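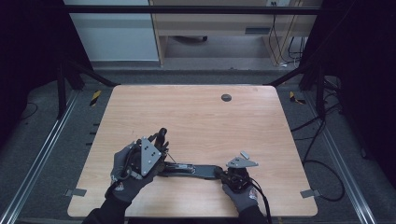 Xia

Monday, bench notes

Table first, then gloves, then the carpet, which I have saved for the end so I can be in a proper mood for it.

The top. The pale board is staying. I know there was feeling in favor of the black one, and I was part of that feeling until I dropped an M2 screw on the black one in March and found it in May. On the light wood you can see a fastener from the other side of the room. You can also see every pencil line and coffee ring, so be it. Rounded corners have also been good for my hip, which has met the corners of every other table in Vutavano.

It sits inside the metal frame and is held along the near edge by the two gray clips, one left, one right. Checked both this morning before starting. Left one was fine. Right one turned under my thumb, so I backed it off, wiped underneath and did it up again by hand. Please don't use the long key on these. The last person to use the long key on these was me, and there is a dent to show for it on the underside of the old board.

Leaned on the near edge with both forearms, no movement. Leaned on the far edge, small creak. Leaned again, no creak. Writing down "creak, intermittent" and moving on with my life.

Grommet hole: open question. It's in the upper right, a nice round hole, and in theory a cable goes down it. In practice cables come toward whoever is working and go over the front, and the hole gets whatever rolls. I fished under it at lunch. Result: one washer, one pen cap, half a cracker. The Skindon catalog has a cover that might fit, but they sell them in boxes of 600 and I'm not prepared to explain that on a purchase form. Tape for now? Tape always looks so defeated. Leave it.

Small pale mark just to the right of the hole. I went at it with a damp cloth, then a less damp cloth, then a fingernail. Still there. I tried Grisumum on the spare board to see if it would take the color out of the wood along with the mark. It did, beautifully, so don't use that here. The mark can be a landmark. "Screws go left of the spot" is already a thing I've said out loud.

Gloves. I've gone over to the gray and black pair for anything at this table with small hardware and metal plates in it, and I'm keeping them on for the whole job instead of peeling one off every time a screw comes along. First half hour: like doing embroidery in oven mitts. After that, tolerable. Things I could do in them today: hold a part down flat, turn it over, keep it level while looking at it. Things I could not do: pick up a flat washer from bare wood, turn a page of this notebook, scratch my nose with any conviction.

Size note, as I'll forget. The ones in the drawer marked 37 are not a size. 37 is the drawer. I spent some time this morning being insulted by a glove.

Washer trick that worked: slide it to the near edge and let it tip off into the other palm. Trick that did not work: the same, with attention elsewhere. See carpet.

Carpet. Gray, under and around the whole table, and whoever chose gray carpet for a place where people handle small gray things has my sincere curiosity. I lost two washers and a screw before ten. Recovered both washers with the magnet on a string. The screw has joined the others. If anyone wants it, I'd start beside the left rail where the row of little black markings is, because every one of those looks like a screw head when you're on your knees. I put my finger on the same marking twice.

I'd like to try a drop cloth between the rails. Light color, flat, taped at the edges so it doesn't ride up over a shoe. There's an off-white one in room 202 that's been covering a chair since before I came. The chair will cope.

Striped tags. Both still on, upper left and upper right of the frame, yellow and black, very serious. I'm told a tag gets ignored after a week. I still duck slightly at the crossbar, so either the tags work or I'm well trained.

For next time:
- clips again before starting, by hand
- small tray for fasteners, with a lip. A saucer is not a tray, we have been through this
- drop cloth from 202
- magnet back on its hook (it's in my coat)
- decide about the hole

Wiped the top down at 5:40, went with the grain. Creak came back when I leaned over to reach the far side. Noted.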